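Re: Hands vs two-jaw grippers for carrying jobs
From: Relu Surdu
To: the Villham arms list
Date: 3/29/22

Right, as promised, my notes on the fingered hands, with the table carry to start us off.

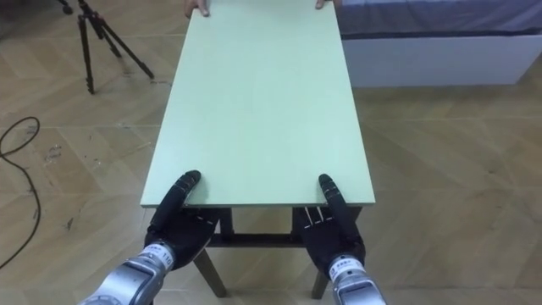 1. Grip on the board

Long finger on top, the rest tucked underneath, same on both sides. With the old Gasell two-jaw grippers I could never get this to behave - they pinch the edge nicely enough but the moment the person at the other end lifts a bit early, the board twists in the jaws and you get a horrible creak. The hands give a little and carry on. Smooth matte top too, so not much for a fingertip to bite on, and I'd still like to try rubber pads.

2. Speed

Slower than the jaws, no getting round it. Closing takes me 2 seconds and I've had to turn the force limit down to 1000 on the controller (its own units, don't ask me what they are!). At 4000 it squeezed hard enough that I hit the stop button.

3. Following a person

This is the bit I care about. Sixteen carries so far, me walking backwards, and I dropped my end more often than the robot did. The wrist readings are noisy though, and I'm filtering them far more than I'd like.

Someone at Gisthorpe wrote in February:

> We tried both kinds on the Yoo arms and went back to
> jaws. Fingers are lovely for mugs and so on but for
> anything with a straight edge we couldn't see the point.
> Did you change the thumb position at all, or just use
> the grasp it came with? And are you steering from the
> head camera or only from the wrists?

I did move the thumb, yes, further under than the stock grasp has it, and it made a huge difference (I can send the joint values if you want them). Head camera to find the edge, then wrists only once we've lifted. If you've still got your jaw logs from the Yoo arms I'd love a look, especially anything with two people's worth of wobble in it.

Cheers,
Relu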